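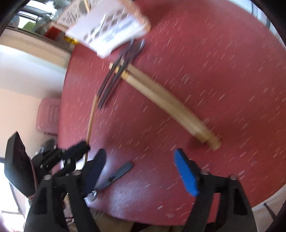
Farm stay near Clellberg, is the "unplugged week" worth the money?

Posted in Rural & Slow Travel

My wife and I keep seeing ads for a week on a working farm outside Clellberg. No phones, no TV, you help feed the animals, bread from a stone oven, and so on. The package is sold through Celleo and costs 3,000 for two people, seven nights, not counting the train. For that kind of money we could stay in a decent hotel on the coast and ignore our phones for free.

I grew up with chickens and I don't remember anyone paying us. Has anybody done one of these and not felt like a fool afterward? I'd also like to know if the farm does any farming. The listing has 17 photos and most of them are of breakfast. We would be going in September, if that matters.

hayloft_skeptic

We did four nights, not at Clellberg but at the Godberg place, which is sold by the same people and has the same text on its page with the name changed. So take this for what it's worth.

The good part: the house was old, thick walls, cool all night with the windows shut. Food was plain and there was plenty of it. I slept better than I do at home, though I would probably sleep better anywhere that isn't next to a bus stop.

The farming was 20 minutes in the morning. You get a bucket, you walk to the goats, the goats eat what's in the bucket. Then somebody who works there does the real chores while you go in for coffee. If you ask to do more they look a little worried, and I suspect it's an insurance thing.

"No phones" means there's a basket by the door where you may leave your phone. Most guests took theirs back out by dinner. The signal was fine.

Things I would ask before paying:

Is the train station pickup included? Ours was extra, and we found out at the station.
Is the bread oven lit every day or once a week? Ours was lit once, on a day we were out walking.
Do you have your own bathroom? "Traditional layout" meant we didn't.

Also, September is cheaper if you write to the farm directly. We didn't know that. The couple in the next room did, and they told us at length.

Would I go back? For two nights, sure. A week would have been long, especially in the rain.

plainporridge

you're overthinking it, just go. it's the country, it's quiet, what else do you want. we went to Mahuika last year and loved it

tidemark88

Mahuika is a campground with a swimming lake, so I'm not sure how that helps. Different kind of trip.

To the original poster: look at the cancellation terms before anything else. When I looked at a Celleo booking the deposit couldn't be refunded and the balance was due well ahead of arrival, and there was a line saying activities "vary with the needs of the farm." That could mean harvest, and it could also mean nothing at all. I wrote to ask which crops they grew and got back a paragraph about reconnecting with the seasons. I didn't book.

If you want real farm work there are places that will give you a bed in exchange for it, and you'll be sick of it by noon. If you want a quiet room with a view of a field, any village guesthouse has one for much less. The package sits somewhere between those two and charges more than either.

gatepost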